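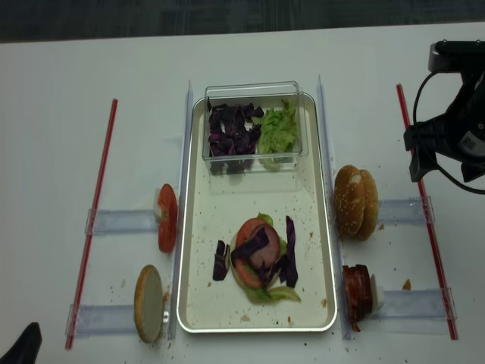 Culla, the maker of prepared sandwiches and salads, announces the opening of its new assembly kitchen and training room in Castellanos. The kitchen will supply burgers and cold sandwiches to cafeterias, school dining rooms and small shops that do not have enough space to prepare fresh food by themselves. The work is organized on one simple rule, that each burger is built on its own tray and that everything for it is within reach. The bottom bun goes in the lower half of a silver metal tray, with the shredded purple cabbage and the chopped green lettuce waiting side by side in a clear container at the far end, and lettuce, a slice of tomato and a pink slice of meat are put on the bun before the purple cabbage is added.

The company was started in Badosia by Leandro Garrido and Soledad Toledo, who sold their first sandwiches from a rented counter near the bus station. For many years all the preparation was made in the back of that shop. With the new kitchen the production moves completely to Castellanos, while the shop in Badosia stays open with the same hours and the same people.

"We did not want a bigger kitchen only for having a bigger kitchen," said Leandro Garrido, director of Culla. "Our customers asked for the same burger that they know from the shop, and they asked for it in places where we could not deliver before. In the old room we had to say no too often. Now we can say yes to a school on the other side of the valley and we know the lettuce will still be crisp at lunch."

The new kitchen occupies 783 square meters on the ground floor of the former Clilitz textile warehouse, which was empty for a long time before the renovation began. It includes 2 cold rooms, a washing area, a receiving area for vegetables and the training room, where new employees learn the recipes before they start on the line. At the beginning the kitchen will prepare 400 burgers each working day. The company expects to increase this number after the summer, when the contracts with the schools enter into force.

The menu was prepared by Corinne Quintanilla, head of recipes. It keeps the cold burger with tomato and purple cabbage, which has been the best seller of the Badosia shop, and adds 3 new products: a chickpea burger with pickled onion, a chicken sandwich with apple and celery, and a salad of lentils. All dressings are made in the kitchen and packed apart, so the bread does not become soft during the transport.

"The cabbage is a small detail but for me it is the most important one," said Corinne Quintanilla. "It must be cut thin, in strips, and it must be put at the end. If you put it under the tomato, it takes the juice and loses its bite. With the lettuce we are less strict. I like when a leaf comes out a little at the side, because then the burger looks like a person made it for you. When we train new colleagues, I ask them to eat the burger in both ways, and after this I do not need to explain much."

The training lasts two weeks. In the first days the participants learn hygiene, knife work and the storage of vegetables. After this they practice the assembly, one burger at a time, and they learn how to leave the tray and the table in good order for the next order. Crumbs from the buns are normal during the work, and the trays are changed and washed at fixed times in the shift. The training is paid from the first day.

Tiruwork Habte, who is responsible for the training room, explained that the course is open also to people who have never worked with food. "Many persons think that they need a diploma to enter a kitchen," she said. "We need people who arrive on time, who wash their hands and who look carefully at what they do. The rest we can teach. In January we made a first trial course with a small group, and all of them have stayed with us."

Culla buys its lettuce, cabbage and tomatoes from growers in the region when the season allows it. In the cold months a part of the tomatoes must come from farther away, and the company will write the origin of the vegetables on the label of each product. The buns are baked during the night by a bakery in Castellanos and arrive at the kitchen before the morning shift. Deliveries leave the kitchen in two rounds, the first one for schools and cafeterias and the second one for shops.

The kitchen opens officially on 03/03/2006 with a morning for customers and neighbors. Visitors will be able to see the receiving area and the training room, to taste the new products and to speak with the kitchen team. For reasons of hygiene, visitors are asked to leave coats and bags at the entrance and to wear the hair covers that will be given to them. Places for the visit are limited and must be reserved in advance. The tasting in the entrance hall is free and does not need a reservation.

Shops and cafeterias that wish to receive the price list, or to order a box of samples, can contact Kevser Ağca in the customer office of Culla in Castellanos. Requests for interviews with the founders should be sent to the same office. Persons interested in the training can leave their application at the shop in Badosia or at the entrance of the new kitchen.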